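Foltthorpe Sound Archive
Home | Collections | Workshop notebook | Concerts | Search

Workshop notebook — Thursday, February

Covell Hall tapes, transfer and dating, continued

Started 9:15. Reel 4 of the Covell Hall set was in the worst shape of the lot, so it went first while the room was quiet. Quarter-inch, two-track, 7.5 ips, splices dried out at the head and at two points in the second half. Replaced all three splices before playing anything. No shedding on the guides after the first pass. Cleaned the heads anyway and demagnetized before the second.

Azimuth needed a fair amount of adjustment against the reel 3 setting. The two reels were probably not recorded on the same machine, or the machine was serviced in between. Set it by ear on the cymbals, then checked with the phase meter on the audience noise between songs, which is more or less mono on this tape. The meter agreed with the ear.

Reel 4 runs 2,573 seconds from the first sound to the end of the last applause. The box says "45 min approx," so that fits. The box also says "2nd set," and I no longer believe it. The singer introduces the band at the top and says the bar is open until the interval. Nobody says that in a second set. Relabeled the working file as set one, left the box alone, and put a note in the folder.

The guest spot is on this reel, after the fifth number. A second guitar comes in on the right, no introduction, badly out of tune for eight bars and then fine. He takes two choruses on the slow blues and stays for the one after. The Stedance newsletter account has him sitting in "for the encore." The tape has him on well before the interval. Either the newsletter got it wrong or there were two appearances, and reel 5 should settle that.
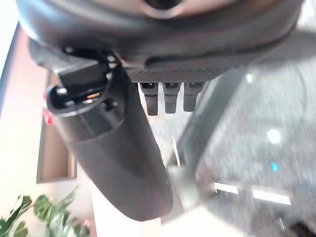
How can the speed of a live tape be checked when there is no reference tone on it?

Mains hum is the best starting point, provided the recorder ran off the wall. Find a quiet passage, measure the hum, and compare it with the nominal line frequency. The hall's piano is a second check if its tuning is known from another recording.

On reel 4 the hum sits a little high, and the piano is sharp by a matching amount. Slowed the transfer by 0.8 percent. The guest's open low E then lands where it should, once he has tuned. Kept the uncorrected file as the master and put the correction on the listening copy only. Please keep doing it in that order on the rest of the set.

Reel 5 after lunch. In better shape, though wound tails in with no leader. Spliced on leader, played through once at low level without stopping. There is a dropout of maybe half a second at 963 seconds in, left channel only. Baked-in, same on both passes. Not going to patch it from the right channel on the archive copy.

No second guitar on reel 5 that I can hear. The encore is the Frade number, the fast one with the false ending, and it is the regular four-piece throughout. That goes against the newsletter. The newsletter piece was written from memory some years later and has the hall capacity as 703, while the license in the folder says 589. I would not lean on it for running order either.

Dating. The ticket stub in the box has no year. What we have to go on:

- the singer mentions that the new single is out "next week"
- the drummer on both reels is the second one, by the sound of the kick pattern on the opener
- the organ is already in the line-up

The single gives a window of a few days if the release list is right. The Foltthorpe paper ran gig listings on its back page then, and the bound volumes are downstairs. Did not get to them today. Until somebody has looked, the catalog entry stays "undated, early."

Levels: peaks at -3 on reel 4 and -4 on reel 5, no limiting. 96/24 for both. Checksums written and compared after the copy to the second drive. All matched.

To do:

Reel 6 is the unlabeled one. Check for print-through before winding it.
Order more splicing tape, down to the last roll.
Reel 3 should be gone over again for azimuth now that 4 turned out different. I may have carried a setting over from reel 2 without checking.
Bound volumes, back pages.

Stopped 5:40. Machine covered, reels 4 and 5 stored tails out.

Contact the archive | © Foltthorpe Sound Archive | Back to top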